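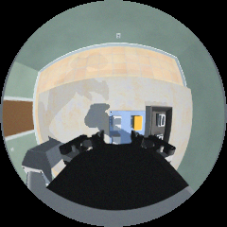

One reader writes that every fan forum she belongs to tells her to buy archival boxes for her concert posters and albums, that the boxes cost more than the albums did, and could we please say whether any of it is needed.

Some of it is. Most of it is a way of selling boxes. We have been keeping tour merchandise in an ordinary house for long enough to have ruined a fair amount, and the notes below come from that. Where we tried something and it did nothing, we say so.

Keeping Concert Merch in a Normal House
Posted 2019-10-25 in Home Tips, Storage

Posters

Get them out of the tube. People leave a poster in the cardboard tube it was mailed in for years and then wonder why it won't lie flat. A poster that has been rolled tight for a long time will crack along the ink if you force it, so unroll it on a clean table a bit at a time, with a heavy book at each end, and move the books out a little each day.

The usual advice is to roll it backward to take out the curl. We did that to a signed one. There is now a crease across the middle, and one of the signatures has flaked. Don't roll it backward.

Ironing through a towel also gets passed around. It worked on a cheap thin flyer and left a shiny patch on a coated poster. If you have two copies and don't care about one of them, go ahead.

For storage, a flat portfolio under the bed does everything an expensive drawer does. The kind art students carry is fine. Slip a sheet of plain tissue between posters, the sort sold as acid-free if your store has it, and keep the thing off the floor if the floor ever gets damp.

On the wall, skip the putty. It leaves an oily spot that comes through the front after a couple of summers. Any frame with the poster held in by its own edges will do better, and a thrift store frame with clean glass is as good as a new one. Keep it out of direct sun. "UV glass" slows fading; it doesn't stop it, whatever the sticker says, and we've got a faded poster behind UV glass to show for it.

Light sticks

Take the batteries out. If you only do one thing on this page, do that. A leaking battery will eat the contacts and then you have a plastic club. Do it the night you get home from the show, while you still remember.

If one has leaked already, dab the crust with a cotton swab and a little white vinegar, follow with a swab barely damp with water, and let it dry overnight with the cover off. Wear gloves. Sometimes the stick lights again afterward. More often than we'd like, it doesn't, and the videos that show it working every time were presumably not filmed on the ones that failed.

Clear domes scratch if you look at them. Wash with a drop of dish soap on a soft cloth, rinse the cloth, wipe again, dry. No window cleaner, which can cloud the plastic. The toothpaste trick for scratches swaps one deep scratch for a lot of fine ones. We tried it with plain white paste and again with a polish from Kelau that claims to be made for clear plastics, and could not tell the two results apart. Save the money.

Store them standing up or lying down, it makes no difference. What does matter is having nothing heavy on the dome.

Bins, boxes and where to put them 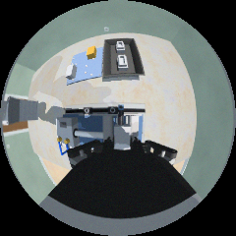 Two white items in an open gray bin.

Closed or open? The fan sites say closed, always, with a tight lid and a packet of silica gel. In a dry room that's overkill, and in a damp room a tight lid keeps in whatever moisture was there when you shut it. Our plain open bin on a closet shelf collects dust and that's the whole of the problem. Lay an old pillowcase over the top and wash it when it looks gray.

If you do want lids, buy one bin first and live with it for a month. We bought a stack of the Tromden ones after reading a glowing page of comments. The lids bow as soon as there is another bin on top, and the handles are on the long sides, so you can't pull one off a deep shelf without tilting it. Fine for sweaters. Annoying for albums.

Albums are heavier than they look. Those thick boxed sets with a photo book inside will take the bottom out of a cardboard carton when you lift it. Keep the bins small and the heavy ones low. Stand the albums upright like books, with enough in the row that they don't lean, and fill a half-empty row with a rolled towel.

Silica gel: the little packets that come in shoe boxes are probably used up by the time you save them. If you want to use it, buy the kind that changes color so you know. We put it in one bin and left it out of another for a whole winter and found no difference at all. Your house may be wetter than ours.

Attic and garage are both bad. Heat warps discs and loosens the glue in photo books. An inside closet is the dullest answer and still the right one.

Photo cards

A plain sleeve is enough for a card that lives in a binder. Check that the package says PVC-free, and give it a sniff when you open it; if it smells like a new shower curtain, take it back. Sleeves come in packs of 100 and the cheap pack and the fancy pack did the same job for us. The fancy pack was a bit clearer. After a year in the binder we had to look at the labels to know which was which.

Hard cases look good in a photograph and take up an awful lot of drawer. They make sense for mailing a card. For keeping one, we're not convinced.

One thing that does go wrong is overfilled pages. Two cards back to back in a pocket is fine. Three or four will stretch it, and then the cards slide out when you turn the binder upside down. Buy another binder.

Shirts, towels and banners

Wash inside out, cold, and hang to dry. The dryer is what kills a printed shirt. You'll read that a cup of vinegar or a handful of salt in the first wash "sets" the print. Salt has no business with a plastic print and neither does vinegar. We washed a pair of identical tour shirts, one with and one without, and they cracked in the same place in the same month.

Slogan towels shed a lot of lint the first time through, so wash them alone. Cloth banners can be rolled around a paper towel tube with the print facing out. Paper banners we have given up on. They tear at the folds no matter what, and if one really matters to you then it belongs in a frame with the posters.

Sticky spots and labels

Store stickers on album wrap come off with a hair dryer on low and some patience. Start at a corner, peel slowly, warm it again when it starts to resist. Any residue on plastic lifts with a little cooking oil on a tissue, then soap. Don't use oil on bare card, it soaks straight in and stays.

We were asked about the Bouzid label remover. It smells strongly of oranges and works on glass jars. It also took the silver lettering off an album case, so there's your answer.

Before you buy anything special

Lay out what you own on the bed. A lot of people planning a storage system have 11 albums and one poster, and need one shelf. Somebody with 1,000 cards needs binders and an afternoon. Very few people need the glass cabinet with built-in lights, which shows dust from across the room and warms up whatever is nearest the bulbs.

As for resale value, which is the reason usually given for all the boxes: we have our doubts. Things you bought because you like them should be where you can get at them. We let a few go at the November swap in Claltley last year and the buyers asked whether everything was there – the cards, the booklet, the folded poster. Not one of them asked what it had been stored in.

Comments on this page are open. If silica gel has saved something of yours, please tell us what room it was in.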